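Tuesday, 9:40 am

Back at the natural dye bench after the long weekend, and the madder pot finally behaved! I kept it low the whole time (no simmering, I sat there with my coffee and watched the thermometer like a hawk) and the cotton came out a proper brick red instead of that sad brown from last time. I'm calling this batch Utmont, because the water came from the Utmont well and I'm pretty sure the hardness is doing half the work.

Weights for whoever repeats it: 2000 g of cotton, scoured, alum mordant as usual, then 2000 g of the Zomura root chips. The bath took 4000 ml more water than I'd planned, so write that down before you fill the small pot – I had to move everything to the big one halfway through and got it all over my shoes.

Ifeanyi Anozie thinks we should chalk the bath next time and skip the well water. Maybe. I'd like one more run without touching anything else, otherwise we'll never know which change did it.

Weld is still a mess. Greenish on the wool, nearly nothing on the linen, and the Ashour seed lot smells musty to me. I'm going to ask Plerville if they have any of last year's left.

Also started a pattern page for prints we might try once the red is settled. I like zigzags and little triangles in gray on a cream ground, with sage and a salmon stripe if we can get a madder pink pale enough.

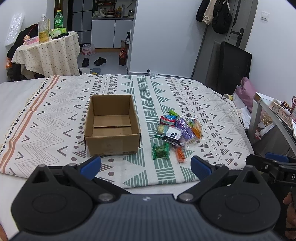 Bedspread with the gray, sage and salmon on cream, cardboard box in the middle.

To do: rinse skeins again, label the jars, order alum. Swatch 97 still needs its lightfast strip cut – it goes in the south window with the others.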